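Udska Relay Trials: Frequently Asked Questions

What are the Relay Trials?
A two-player co-op mode in Flellex, added in the June update. Each run consists of a puzzle floor, a combat floor and a boss. There is no matchmaking. Both players must have finished the Cesari chapter.

When do the Trials rotate?
The active Trial changes at 10 a.m. server time on the first day of each month. Unclaimed rewards from the previous Trial are sent to the mailbox.

What is the recommended power level?
712 for Standard and 1,865 for Hard. Players below the listed level can enter but take increased damage on the combat floor. Food buffs do not count toward power level.

Does progress carry over if my partner disconnects?
Yes, up to the last cleared floor. The boss resets to full health. The partner has five minutes to rejoin before the run closes.

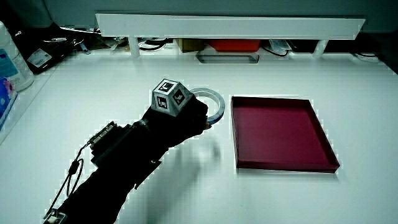

How does the Gate Ring puzzle work?
Gate Rings appear on the puzzle floor of the Ogura Trial. One player carries the ring and the other reads the wall symbols. The ring must be held on its side when it is placed in the socket, with the opening toward the back of the room, the way the clear plastic one is held over the white tabletop. A ring laid flat is rejected and returns to its starting point. Sprinting while carrying a ring drops it.

Can the boss be skipped?
No. The wall clip found by Toshiko Ueda was closed in the last hotfix. Runs completed with it remain on the leaderboard but are marked.

How are scores calculated?
Each run starts with 1,000 points. Points are deducted for deaths, rejected rings and time over par. Hard mode doubles the final score. Ties are ordered by completion date.

Who maintains this page?
Natsumi Chiba and Montri Paisan. Corrections can be posted in the Trials thread. Include the game version and the difficulty setting.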